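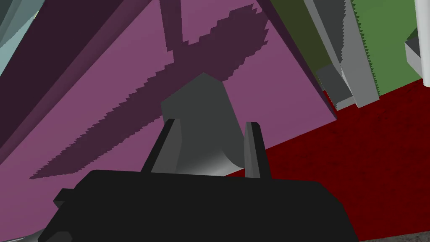

Gray piece between the two fingers, sim render.

January, craft room notebook, 10 pm

Coptic binding on the Cutthorpe album, second try, and I love it! Switched to the curved needle Hadiza lent me and the chain stitches finally sit straight along the spine. The whole thing opens flat now, even with photos glued on both sides of a page.

Thread: waxed linen, doubled at the kettle stitch. Single kept slipping on me at signature 2, so I pulled it all out and started over (grr). 12 signatures total, holes punched with Fermín's cradle. Use the cradle, people, my freehand holes were a mess.

Paper: the cream Munix is gorgeous but it drinks up glue. Glue stick on the corners only. PVA buckled the page with Nneka's beach photos, so that one is under the dictionaries overnight.

Still to do: cover cloth, the blue or the rust? Leaning rust. Lawal wants a pocket inside the back for ticket stubs, great idea, cut it before the endpapers go down!!

Photos left to sort: 486. Starting with the Skokmont trip.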